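Comparing two grippers in a simulated bedroom before you buy either

Gianni Cirillo and I wrote these steps for people at Allden who have to choose fingers for a two-arm robot and only have a simulator to do it with.
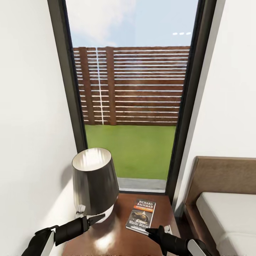 Start with one piece of furniture and two or three things you would find on it. A nightstand works well. A book tests whether the fingers can get hold of something thin and flat, and a lamp tests whether they can come in close to a tall object without knocking it. Leave the rest of the room in place. Walls and a bed limit how the elbows can move, and a gripper that does well in open space may do badly with a mattress beside it.

1. Set up the first gripper

Load the Prokmont two-finger model on both arms. Check that the finger length in the model file matches the drawing. Ours was out by 18 mm and we lost a morning to it. Set the closing force to the lowest value the maker gives and leave it there for now.

2. Fix the start poses

Save one pose per arm and use it for every run. For the book, bring the gripper to a lower corner and stop at first contact. For the lamp, stop the fingertips just short of the base. Don't adjust the poses when you change grippers, or you will end up comparing poses.

3. Run the book task

The task is to slide the book until one edge overhangs the nightstand, then grip that edge and lift. Do 55 runs, turning the book a few degrees between them. Write down where each failure happens: the slide, the grip or the lift. A single pass rate hides too much.

4. Run the lamp task

Close on the base, move the lamp a hand's width, let go. Watch the shade as well as the fingers. Most of our failures were the wrist touching the shade on the way in – the fingers themselves were fine.

5. Swap and repeat

Load the Fontana model, which has wider pads, and repeat steps 2 to 4. Keep the friction values the same unless you have measured the real pads. Catríona Gallagher keeps a sheet of measured values for our older pads, so ask her first.

6. Read the results

Across 212 runs the pointed fingers did better at getting under the book and the wide pads held the lamp straighter. Polished wood is very slippery in our settings, so treat the slide numbers with care. If the two come out close, raise the friction a little and run the book task again before you order anything.

Save the logs with the gripper name and the force setting in the file name.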